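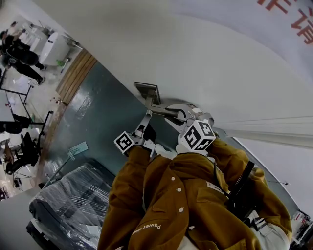
Metal handle bracket on a pale wall.

Grab bar

A grab bar is a length of tube or rail fixed to a wall so that a person has something solid to hold while standing up, sitting down or stepping over the edge of a tub. I've been keeping up this entry for our home repair encyclopedia for a while now, and I still get more mail about it than about anything else I write (yes, more than the faucet page!).

Names

People call them grab rails, safety bars, assist bars or just "the handle by the toilet." In stores the words get mixed up all the time. To me a grab bar is built to take your weight and a towel bar is built to take a towel, and I wish the packages said so in bigger letters. My neighbor Svitlana Shevchuk hung on to a towel bar for years and was lucky the whole time.

Parts

The usual bar has a tube, two end plates and a pair of covers that hide the screws. The plate is the part I'd look at first when shopping. A wide one with several screw holes gives you more choices when the stud isn't where you hoped it would be - and it never is in my house. Fold-up types hang from a single plate and swing out of the way against the wall, so they suit a narrow bathroom where someone else needs to get past.

Types

Straight bars are the most common and the cheapest. Angled bars give you a low spot to push from and a higher one to pull on, which my mother liked so much that she had me put up a second one in the hall. Then there are floor-to-ceiling poles, clamp-on tub rails and suction bars. I don't love suction bars. They're fine for steadying yourself a little, but I wouldn't hang any real weight on one, and they let go of textured tile whenever they feel like it.

Of the brands I've put up myself, the Bavum straight bar has the nicest grip and the Brokel fold-up has the better hinge. The Wallumska pole took me a whole Friday, mostly because I read the ceiling part of the sheet last.

Mounting

Screws should go into studs or solid blocking. If you're opening the wall anyway, put blocking in while you can! It costs next to nothing and you can decide on the bars later. In a finished wall you can use anchors made for grab bars, as long as you check what wall they're made for and how much they hold. Tile needs a proper bit, a slow drill and some tape over the mark so the bit doesn't skate.

I like a bar beside the tub to be some 28 inches long, though I've used shorter ones where a door got in the way. For height, have the person who'll use it stand there and reach, then mark that spot with a pencil.

Care

Wipe the bar down with dish soap and skip the gritty cleaners. Give it a hard tug every few months. If the plate shifts at all, stop using it until you've had the cover off and checked the screws.

See also: Handrail; Shower seat; Stud finder; Towel bar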